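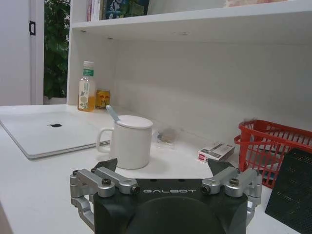

3 mars 2018

Bon, j'ai enfin rouvert le carnet du voyage à vélo, celui que je traîne depuis l'été dernier sans oser faire les comptes. Ce matin je me suis installée au bureau avec mon mug (le blanc, avec son couvercle et sa cuillère bleu pâle qui dépasse) et je me suis dit : allez, on regarde combien il reste et on décide.

Il reste 3347 euros. C'est moins que ce que j'avais dans la tête, mais plus que ce que je craignais ! Le trajet jusqu'à Clandholm fait 871 kilomètres si je passe par la côte, un peu moins par l'intérieur, sauf que par l'intérieur il y a cette montée interminable avant Vatent et que mes genoux ont de la mémoire. Donc la côte. Tant pis pour le vent, je râlerai et puis voilà.

J'ai passé une bonne heure à hésiter sur les sacoches. Les Mesell me font de l'œil depuis Noël, elles sont jolies, elles ferment bien, mais 261 euros la paire, quand même... Les vieilles ont un accroc sur le côté gauche que j'ai recousu deux fois. Une troisième fois, pourquoi pas ? J'ai du fil solide quelque part, dans la boîte à biscuits je crois, ou alors à la cave.

Pour le départ, ce sera en août, je ne vois pas comment faire autrement avec le travail. Il fera trop chaud, les campings seront pleins, je le sais déjà. Je partirai tôt le matin et je m'arrêterai à l'heure de la sieste. Je vise autour de 30 jours, retour en train compris, avec de quoi traîner un peu si un endroit me plaît.

Cet après-midi, petite sortie pour me dérouiller, jusqu'à l'écluse et retour. Jambes en coton, nez qui coule, chaîne qui grince, et une envie folle de continuer tout droit ! J'ai fini par faire demi-tour parce que je n'avais pas de lumière avant.

À faire cette semaine : la lumière justement, de l'huile pour la chaîne, et appeler le camping Limsakul pour savoir s'ils prennent les tentes sans réservation. Ce soir c'est soupe, et je vais au lit avec la carte.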